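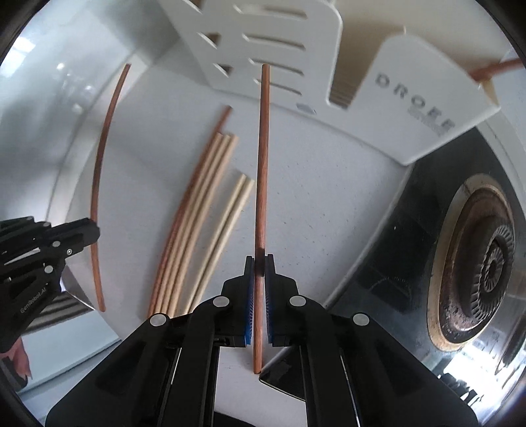 Cludska Orders 14 Hand-Held Grippers for Household Task Recording

KESTCOMBE, 12 Jun 2023

3 shares | 0 comments

Cludska today confirmed an order for 14 hand-held grippers, to be used in pairs by operators recording manipulation tasks in home kitchens. Delivery to the Kestcombe site is planned in two lots.

The purchase follows a budget review completed in May. The review compared outright purchase with a lease offered by Frerichs, and purchase was selected. Spare finger pads are budgeted as a consumable under a separate line, with 134 pads in the opening stock.

"We priced the units, the pads and the operator hours together," said Trinidad Villalba, equipment planning lead at Cludska. "Operator hours are the largest item."

Initial tasks cover picking up, sorting and placing thin objects such as sticks and dowels on a countertop. Recordings will be stored on the existing Rovine server. No additional storage is included in the order.

A decision on fixed arms has been deferred to the next budget cycle.

Contact: Llinos Gwynne, Cludska Press Office, Kestcombe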